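Print this page | E-mail this page

Block printing and natural dyeing in Gratness: a student project report

Last updated: May 25, 2019

1. Background

The project looked at how printed cloth is made in Gratness, a small town on the river below Pimonmont. The town has had printing workshops for as long as there have been records of trade there. Most of them made furnishing cloth, and a few made headscarves and lining material. Two workshops are still working. We spent most of our time at the larger one, Menon, and made a shorter visit to the other, Bisik, which only takes orders for scarves.

The aim was to describe the steps in printing a length of cotton by hand, to find out which steps have changed, and to try a small piece of printing ourselves. We did not look at sales or wages.

2. Method

We visited Menon on several days in October and watched a full order go through, from plain cloth to finished lengths. We took notes at each stage and asked the printers to explain anything we did not follow. The pattern book and the block store were open to us. The block store holds 841 carved blocks, most of them pear wood, and each has a number cut into the side that matches a page in the pattern book.

For the practical part we printed 10 sample pieces on plain cotton, using a leaf block from the store and two colours, madder red and iron black.

3. The process at Menon

The cloth arrives unbleached and is boiled to take out the oil and starch. It is then soaked in a tannin bath, dried flat and pinned to the printing table. The tables are padded with old blankets under a canvas sheet. The printers told us that a hard table gives a broken line, and we found the same with our own samples.

The colour is not printed directly. What goes on to the cloth is a mordant paste, thickened with gum, which fixes the dye later on. An alum paste gives red and an iron paste gives black. The printer presses the block into the paste tray, sets it on the cloth using the small brass pins at the corners as a guide, and strikes the back with the side of the hand. An outline block goes down first and the filling blocks follow.

After printing, the cloth hangs for several days. It is rinsed, then simmered in the madder vat until the colour has come up. The last step is washing to clear the ground. Menon used to wash in the river, and stopped when the rules on waste water changed. Washing is now done in tanks behind the building, and the water is settled and filtered before it goes to the drain.

Menon prints 3000 metres in a good year. The Bisik workshop uses screens for its larger designs and keeps blocks for borders only.

4. Results of the practical work

The red came out evenly on most pieces. The black was less reliable. On four pieces the iron paste had been mixed too thin and spread beyond the edge of the leaf. Two pieces were rinsed too soon and the pattern is faint. Lining up the second block was harder than we expected, and only the last three pieces have the colours meeting properly.

If we repeated the work we would mix the pastes the day before and practise on paper first.

5. Further work

We would like to compare madder from different growers in the same vat, and to test the samples for fading in daylight. Neither could be done in the time we had. 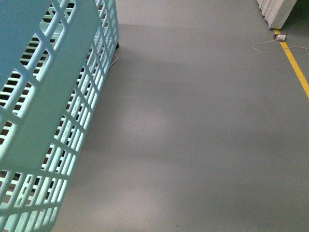
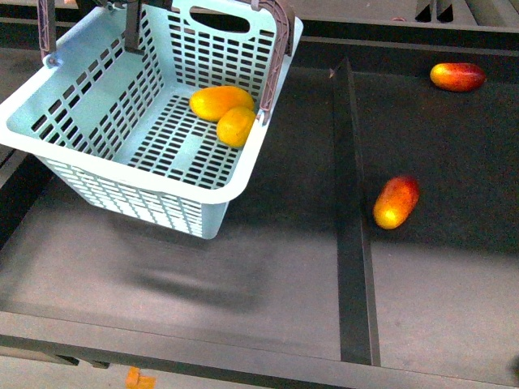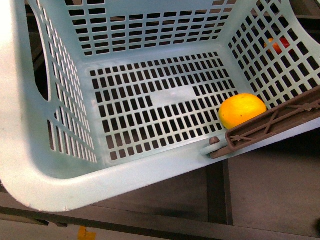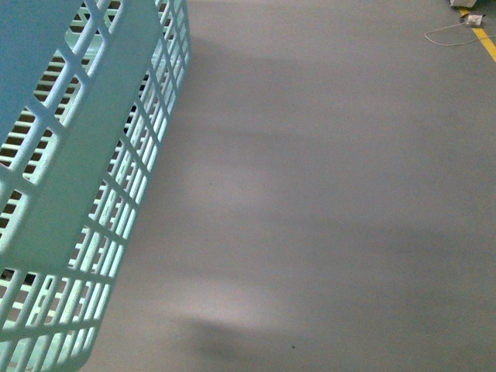
Figures 1 to 4. Plastic basketwork, pale blue-green.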